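Checking and Replacing the Bulk Capacitor on a Small Motor Driver Board

Workshop notes, Fevside bench group
Maintained by Olga Rocha

These notes cover surface-mount aluminum electrolytic capacitors on the supply input of small driver boards. The procedure applies to two-layer and four-layer boards with a solid ground pour. Through-hole parts are covered on the Vieira page.

When to suspect the capacitor

Typical symptoms are resets under load, audible whine at low speed, and supply ripple well above the value recorded at acceptance. A domed top or residue at the base is enough reason to replace the part. A flat top proves nothing. Many worn parts look normal and fail only on ESR.

Before you start

Disconnect the supply and wait 2 minutes. Measure across the capacitor terminals with a DC voltmeter. If the reading is above 1 V, discharge through a 1000 ohm, 5 W resistor and measure again. Do not short the terminals with a screwdriver.

Sort the boards before opening the meter case. Keep untested, passed, failed and reworked boards in separate bins, and clear a flat area large enough to turn a board without lifting it over another one. Log each board on the Skutley sheet by serial number.

Reading the markings

Surface-mount cans normally carry the capacitance in microfarads, a voltage rating or voltage code, and a lot code. The dark stripe on the can marks the negative terminal. A part printed 330 and 63V is 330 microfarads at 63 volts. Small cans often use a single letter for voltage, so check the maker's table before ordering.

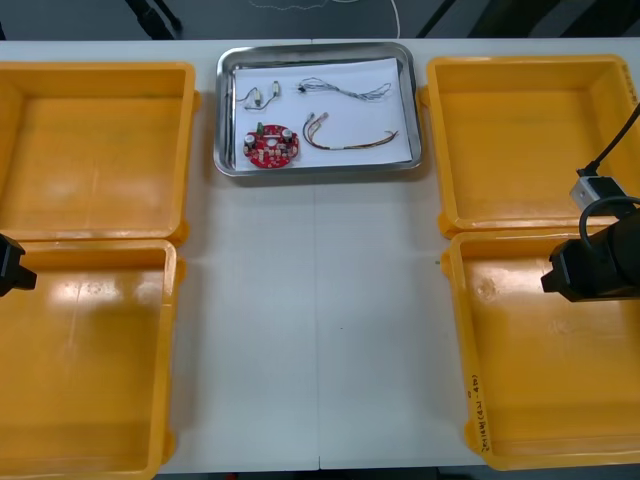
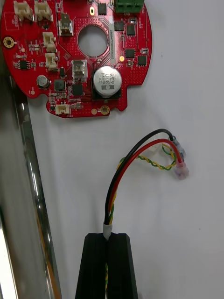
Measuring in circuit

1. Set the ESR meter to 100 kHz and null the leads.
2. Probe the two pads of the capacitor. Do not probe the can.
3. Record the reading. Compare it with a known good board of the same revision, as parallel parts will pull the value down.
4. If the reading is more than double the reference, remove the part and measure it alone.

Removing the part

Preheat the board from below to 100 C. The ground pour and its vias carry heat away quickly, and an iron alone tends to lift the positive pad. Add fresh solder to both pads, apply hot air at 306 C, and lift the part straight up when both joints are liquid. Do not twist the can. Clean the pads with braid and alcohol.

Fitting the replacement

Match the capacitance, and match or exceed the voltage rating. Check the footprint and the height against the enclosure. Align the stripe with the negative side of the silkscreen outline, tack one pad, check that the base sits flat, then solder the other.

Final test

Power up from a current-limited supply at the lowest rated input. Hold for roughly 40 seconds with no load, then step to half load and record the ripple. Boards going back into Avovard housings also need the full-load run described on that page.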